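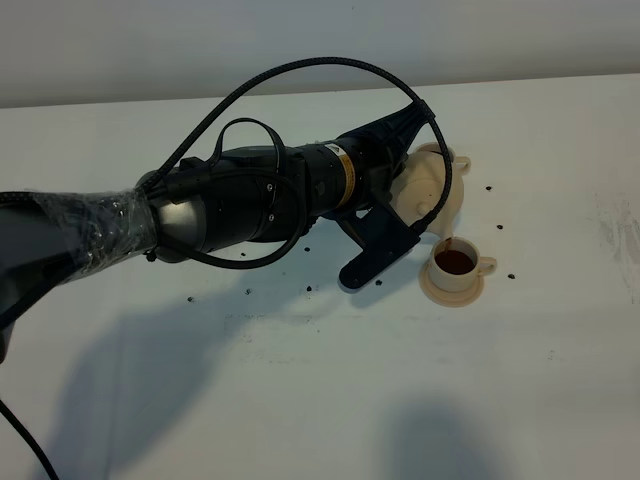 Gremidik Tea Room and Annex - Winter Safety Walk-Through, With Comments

Date of walk: 29 January 2023
Areas covered: front room, kitchen, back stairs, cellar, yard
Previous walk: December
Marks used: OK, FIX, WATCH, and N/A for things we no longer own

1. Exits and walkways

1.1 Front door opens fully from inside without a key. OK.
Comment: It sticks in damp weather, but a shoulder does the job. Please stop putting the specials board behind it.

1.2 Back door clear. FIX.
Comment: Marked FIX in December too. The high chair has been moved eighteen inches to the left, where it now blocks the fuse box. See 3.1.

1.3 Back stairs, handrail tight. WATCH.
Comment: Third bracket from the bottom has two screws and room for three. Holds my weight, which is a fair test.

1.4 Stair treads sound and dry. OK.
Comment: The grip tape on the top step is curling at one corner. It was pressed down during inspection and came back up during inspection.

1.5 Exit sign lit. OK.
Comment: New bulb. The sign by the restrooms also lights up now, so customers can finally see that it points into the coat closet. Turn the arrow around.

2. Fire

2.1 Kitchen extinguisher charged, tag current. OK.

2.2 Front room extinguisher charged, tag current. FIX.
Comment: Charged, yes. The tag has been used to write down a soup order. The Bastos service people need to see that tag, so ask them for a fresh one on the next visit and leave it alone.

2.3 Smoke alarms tested. OK except cellar.
Comment: Cellar alarm gave one chirp and quit. Battery was in upside down. Turned it over, tested again, very loud. Changing this to OK.

2.4 Fire blanket within reach of range. FIX.
Comment: It hangs directly over the range. Reaching through a fire to get the fire blanket is a lot to ask of part-time staff. Move to the hook by the sink.

2.5 Hood filters clean. WATCH.
Comment: Clean if you look at them from the side.

3. Electrical

3.1 Fuse box clear, three feet on all sides. FIX.
Comment: High chair.

3.2 No extension cords used as permanent wiring. FIX.
Comment: The cord behind the pastry case has been painted to match the baseboard. It was nicely done. It still has to go.

3.3 Outlets near sink trip when tested. OK.

3.4 Space heaters. FIX.
Comment: The Kumholm in the annex is rated at 900 watts and has a tip-over switch that works. The one under the register is older, rated at 500, and has no switch of any kind. It is also under a paper bag dispenser. Unplugged it and put it in the office with a note. If it's back under the register next time, I'm taking it home.

4. Hot water and scalds

4.1 Hand sink temperature. OK.

4.2 Urn tap closes without dripping. WATCH.
Comment: Drips if you close it gently. Drips less if you don't. Washer kit is on order from Gostinov and has been since December.

4.3 Pots filled below the spout line. OK.
Comment: Better than last time. A full pot weighs more than people expect and the lid goes first.

4.4 Burn kit stocked. FIX.
Comment: Contents: one finger bandage, one pair of scissors, nine packets of sugar.

5. Cellar and storage

5.1 Shelf load limit posted. OK.
Comment: Posted at 300 pounds per shelf.

5.2 Shelf load limit observed. FIX.
Comment: The flour delivery is all on the middle shelf, 600 pounds going by the sack labels. The shelf has developed a smile. Half of it goes on the bottom shelf before anyone walks under there again.

5.3 Cleaning products kept away from food. OK.

5.4 Light switch at top of stairs. WATCH.
Comment: Works on the second try.

6. Yard

6.1 Path salted. OK.

6.2 Salt bin lid closes. N/A.
Comment: No lid. It was there in December. If you are sledding on it, bring it back.

6.3 Gutter over bin area. FIX.
Comment: One long icicle aimed at the recycling. Knock it down from the side, with the broom - not from underneath.

Still open from December: 1.2, 3.2, 4.2
Do first: 5.2, 2.4, then the high chair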